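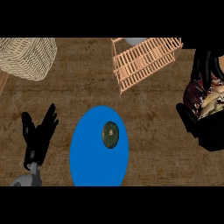
A blue plate on a well-worn wooden table.

My grandmother could feed a shearing crew off one table, and I can't get four adults to sit at mine for longer than it takes to eat a bowl of pasta. That bothered me enough last August that I decided to bring back the long lunch. A proper one, starting at noon and finishing when somebody noticed it was dark.

I'd been spoiled, you see. My neighbour Lenuța Vasiliu had me over for what she called "a bit of soup" and I got home at half past six, slightly sunburnt, holding a jar of pickled capsicum I had no memory of accepting. Nothing much happened in those hours! We had the soup, we had some bread, her cousin Ionuț told a very long story about a ute he'd bought off a bloke in Wagga (the ute was a lemon, the bloke had moved), and at some stage there was cake. I hadn't looked at my phone once and I slept like a log.

So I rang around. Half my mates said yes straight away and the other half wanted to know what time it would finish. Virgilio Tolentino, who I love, asked if he could "drop in for the main bit". There is no main bit, Virgilio! He came anyway, stayed until eight and did the washing up.

My first attempt was a disaster, mostly because I cooked as though I were being marked on it. I made 2 kinds of pastry. I was at the stove for most of the afternoon with my back to everyone, hearing them laugh at things I'd missed, and by the time I sat down people were looking for their keys.
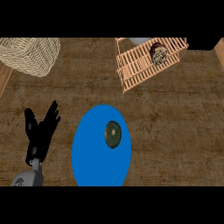 What saved the second go was Elli Kauppinen telling me, quite firmly, to stop cooking after midday. She grew up with lunches that were all cold things, put out in one hit and left there. Potato salad, a ham, beetroot, boiled eggs, good butter, and people just keep going back. I've dropped the tablecloth as well. I used to fret over rings and spills on the timber, and now I look at an old brown surface all streaked and blotchy and think, lovely, one more splash of beetroot won't hurt it. A big pale wicker basket does me for the bread, and it can be handed down the table when the talk goes a bit flat.

The other trick is the gap. Around three there's always a lull where everyone has eaten too much and conversation drops away, and my instinct is to leap up and offer coffee. Don't! Tamara Gavrilă, who has been hosting these things since before I could drive, reckons the lull is when the good stories come out, and she's been right so far. At my last one we sat there saying nothing much for ages, listening to the magpies, and then Ionuț announced he'd found the bloke from Wagga.

He'd bought another ute off him. We didn't get to the pavlova until after five.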